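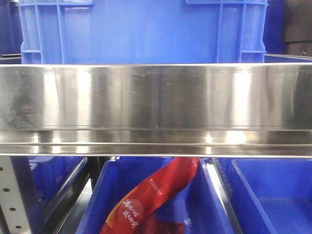 3.2　容器の形状と洗浄残留の評価

青果物の集出荷に用いられる通い容器は、使用のたびに回収され、洗浄を経て次の利用者に渡される。この循環のなかで品質を左右する工程は洗浄であるが、従来の研究では洗浄液の濃度や温度といった液側の条件が主に扱われ、容器側の形状は一定とみなされることが多かった。本研究では、容器の外面を平坦部とリブ部に区分し、区分ごとに残留を測定した。図1の青色の容器では、正面の大部分が平滑な面であるのに対し、左右の角部には縦リブと横リブが組み合わされ、小さな矩形の凹みが並んでいる。本稿ではこのような凹みを「小区画」と呼び、洗浄残留の評価単位とする。小区画は荷重を受ける角部の剛性を確保するために設けられる形状であり、平坦部とは噴流の当たり方が異なる。

図1　通い容器の外面（正面の平坦部と角部のリブ）

測定の対象は、Firthorpe集出荷場で使用されている通い容器のうち、回収後に洗浄工程へ投入される直前のものとした。容器の抽出は、曜日および搬入元による偏りを避けるため、洗浄ラインの投入口で等間隔に行った。抽出した容器は200個である。このうち割れ、または著しい変形が認められたものは、排水の経路が健全な容器と異なるため解析から除外した。除外した容器は16個であり、いずれも底部または取っ手の付近に損傷があった。以下の解析は、残る容器について得られた値に基づく。

測定箇所は、各容器について平坦部、角部の小区画、縁部の下面の三種とした。平坦部は正面の中央、小区画は角部の上段と下段、縁部は長辺側の中央とした。上段と下段を分けたのは、洗浄機のノズルが上下で異なる角度に取り付けられており、区画の高さによって噴流の入射角が変わるためである。拭き取りには滅菌した綿棒を用い、凹みの底面と四辺を一定の順序でなぞった。平坦部については、小区画の底面と同じ面積の枠を当て、枠の内側のみを拭き取った。面積をそろえたことにより、得られた値を補正せずに比較することができる。

残留の指標には、ATP拭き取り検査による発光量を用いた。発光量は微生物そのものの量を示すものではなく、植物の汁液に由来する有機物も値に寄与する。葉菜類を運んだ容器では、この寄与が特に大きい。したがって本稿では発光量を衛生状態の絶対的な指標としては扱わず、同一容器内の箇所間の差、および洗浄の前後の差を読むために用いる。土砂の残留については発光量に現れないため、拭き取った綿棒の着色を三段階で目視判定し、補助的な指標とした。判定は二名が独立に行い、一致しなかったものは協議のうえ上位の段階に含めた。

洗浄には、同集出荷場に設置されている連続式の洗浄機Fakordenを用いた。容器は開口部を下に向けた状態で搬送され、予洗、本洗浄、すすぎ、送風の順に処理される。搬送速度は通常の運転条件に固定し、洗浄液の濃度も日常の管理値のままとした。実験のために条件を最適化すると、現場で実際に生じている残留の分布が再現されないおそれがある。測定期間中にノズルの交換は行わず、目詰まりの点検は始業前に限った。

測定は2022年9月に開始し、同年12月に終了した。期間中に得られた発光量の記録は、洗浄の前後を合わせて1,773件である。綿棒の破損、測定器の起動不良および記入漏れによる欠測は、この件数に含めていない。欠測は特定の箇所に集中しておらず、補完は行わなかった。

洗浄前の発光量は、三種の箇所のうち縁部の下面で最も高かった。縁部は作業者の手が触れる機会が多く、積み重ねの際に上段の容器の底と接触することから、この結果は予想と整合する。平坦部と小区画の差は小さく、土砂の付着についても明確な差は認められなかった。小区画は外気に開いた浅い凹みであり、輸送中の付着に関しては平坦部と大きく異ならないと考えられる。

洗浄後には、この関係が変化した。平坦部の発光量は大部分の容器で検出下限に近い値まで低下し、縁部の下面でも顕著な低下がみられた。一方、小区画では低下の幅が小さく、なかでも下段の小区画に高い値が残った。綿棒の着色も下段で強く、段階の分布は上段と重ならない容器が多数を占めた。開口部を下に向けた搬送姿勢では、使用時の下段が洗浄機内で上方に位置する。上側のノズルは容器の底面に向けて調整されているため、この位置の凹みには噴流が斜めに入り、横リブが遮蔽物として働く。残留が多いのは凹みの四辺のうち噴流の陰になる一辺であり、拭き取りを辺ごとに分けた予備測定でも同様の傾向が得られている。

すすぎ後の水滴についても検討した。送風工程を出た直後の容器を傾けずに静置し、小区画に残る水の有無を記録したところ、水滴の残存は横リブの上面に偏っていた。リブの上面に傾斜がなければ、水は表面張力によって保持され、送風だけでは離脱しにくい。残存した水は保管中に徐々に乾燥し、溶けていた有機物を同じ位置に残す。洗浄を繰り返しても特定の区画の値が下がりきらない現象は、噴流の遮蔽に加えて、この乾燥過程によっても説明される。ただし、両者の寄与を分離する測定は本研究では実施していない。

材質の劣化による影響も無視できない。長期間使用された容器の表面には微細な傷が生じ、平坦部であっても洗浄後の値がやや高くなる。Nuttall（Shirley Nuttall）は、樹脂製容器の表面粗さと拭き取り検査値の関係を論じた報告のなかで、粗さの影響は洗浄液の種類よりも大きいとしている。本研究の対象には使用年数の不明な容器が含まれるため、年数を説明変数に加えることはできなかった。代わりに、正面の擦り傷の程度を外観から区分して解析に加えたが、小区画と平坦部の差はこの調整の後にも残った。

比較のため、角部のリブを省いた形式の容器であるSunderoについても、17個を同じ手順で測定した。この形式では側壁の肉厚を増すことで剛性を補っており、外面に小区画に相当する凹みをもたない。洗浄後の値は角部と正面でほぼ等しく、下段に偏った残留も認められなかった。反面、容器一個当たりの質量が増し、満載時の取り扱いと回収時の輸送効率に不利となる。測定数が限られるため、両形式の差の大きさについては参考値にとどめる。

洗浄機側の対策としては、上側ノズルの一部を角部に向けて振り分ける方法が考えられる。Phan方式と呼ばれる揺動ノズルを導入すれば入射角を周期的に変えることができるが、既設の搬送路では側方の余裕が不足し、筐体の改造を要する。容器側の対策としては、横リブの上面に排水のための勾配を与えること、または横リブの一部に切り欠きを設けることが候補となる。いずれも角部の剛性を低下させる可能性があり、積み重ね時の圧縮強度の確認が前提となる。圧縮試験の条件と結果は次節に示す。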